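Former Briem bookkeeper gets eight years for draining company accounts

A former bookkeeper for a chain of hardware and garden stores in the town of Briem has been sentenced to eight years in prison for taking money from her employer and from the retirement savings of the people she worked with.

The sentence was handed down in county court in February 2026, after a hearing that lasted most of the day. The woman had pleaded guilty in September to theft, forgery and filing false tax returns. Under the plea agreement, prosecutors dropped a number of lesser charges and she gave up her right to appeal.

She was taken into custody straight from the courtroom. Her lawyer had asked for two weeks so that she could settle her affairs, and the judge turned the request down.

According to court papers, the woman was hired by Zoteo Hardware as a part-time clerk and was later put in charge of payroll, vendor payments and the company's retirement plan. For most of that period she was the only person in the office who could log in to all three systems.

Prosecutors said she began by writing small checks to herself and entering them in the books as payments for shipping supplies. When the checks went unnoticed, she set up a company called Pistix Services and began sending it monthly payments for cleaning work at the stores. Pistix had no employees, no equipment and no office. Its mailing address was a rented box at a shipping store.

Investigators found 2,279 separate transfers from Zoteo accounts to accounts she controlled. Most were for small sums, which the prosecution said was done on purpose to stay under the limit at which the owners had to sign off on a payment.

The retirement plan was handled differently. Money was taken out of workers' paychecks as usual, and the deductions showed up on their pay stubs, but for long stretches the money never reached the plan. Employees who asked for account statements were given papers the woman had made on her office computer, using the letterhead of the firm that managed the plan.

More than 100 current and former employees lost savings. They include cashiers, warehouse workers and delivery drivers, several of whom were close to retiring when the theft came to light.
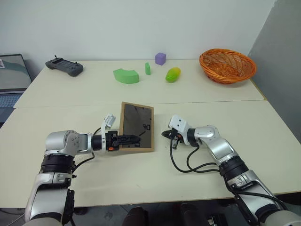
The scheme came apart when Zoteo was preparing to move its accounts to a new payroll provider, Tesix. Staff at Tesix asked for past records so they could load the balances into their system, and the figures did not match those held by the retirement plan manager. The woman told them the difference was a timing problem and promised to send corrected files. She then called in sick, and the owners were contacted directly.

The owners hired an outside accountant, who spent a weekend going through bank records and told them to call the sheriff's office. Detectives searched the woman's home and the office the following week. They took away two computers, several boxes of bank statements and a folder of blank letterhead.

In an interview that same day, she admitted moving the money but said she had always meant to pay it back. Detectives found no record of any repayment.

Court papers say the money went mostly toward everyday spending, along with a boat, a camper and the down payment on a lake house. The camper has since been sold. The boat and the house are under a court hold and will be sold later this year, with the proceeds going to the victims.

Nine people had asked to speak before sentencing, and the judge heard from all of them. One, a former warehouse supervisor, told the court he had put off retiring and now works nights at a distribution center in another county. A cashier said she had trusted the defendant enough to ask her for advice on how much to set aside each month, and had raised her contribution on that advice.

Another worker said she had gone to the office three times to ask why her balance was not growing. Each time she was shown a printed statement and told that the market had been slow.

"I thought I was reading it wrong," she told the court. "I went home and felt stupid for asking."

The defendant read a short statement from a sheet of paper. She apologized to the owners and to her former coworkers, and said she had been too ashamed to stop once the amounts became large. She did not look toward the public seats, where many of the former coworkers were sitting.

Her lawyer asked for a sentence of no more than two years followed by probation. He noted that she had no earlier criminal record, had cooperated with detectives from the first interview and had been treated for depression. He also argued that she would be better able to repay the money if she were free to work.

Prosecutors asked for ten years. They told the court that the theft had gone on through holidays, layoffs and a year in which the company froze wages, and that she had helped write the memo explaining the wage freeze to staff.

The judge said he had given weight to the guilty plea but could not see the case as a single lapse. He pointed to the forged statements in particular, saying each one was a fresh decision to deceive a person who had come to her with a fair question.

In addition to the prison term, the woman was ordered to repay the full amount taken. A separate hearing will be held to set the final figure and decide how the money will be divided. The court has asked the retirement plan manager to provide a record for each affected worker, showing what should have been paid in and what it would have earned.

She must also serve probation after her release, and she is barred from any job that involves handling other people's money — paid or unpaid — for as long as the probation lasts.

Zoteo has kept all of its stores open, although the owners said in a written statement that they had taken out a loan to cover part of the missing contributions. They have paid back the most recent year in full and hope to cover earlier years as the recovered property is sold. The company now requires two people to approve every payment, whatever the amount, and an outside firm checks the books each quarter.

"Our employees did nothing wrong and they should not have to carry this," the statement said. "We should have been looking more closely, and we are sorry that we were not."

A civil suit filed by a group of former employees against the company is still pending. It claims the owners failed in their legal duty to watch over the retirement plan. Lawyers for both sides told the court last month that they were in settlement talks, and no trial date has been set.

The sheriff's office said the criminal investigation is closed and no one else will be charged. Detectives looked at whether a relative whose name was on one of the bank accounts knew where the money came from, and found no evidence of it.

Former Zoteo employees who believe they may be owed money and have not yet been contacted can call the victim services desk at the county prosecutor's office. They will be asked for the dates they worked and, if they still have them, copies of old pay stubs — workers without pay stubs can still file a claim using their tax forms.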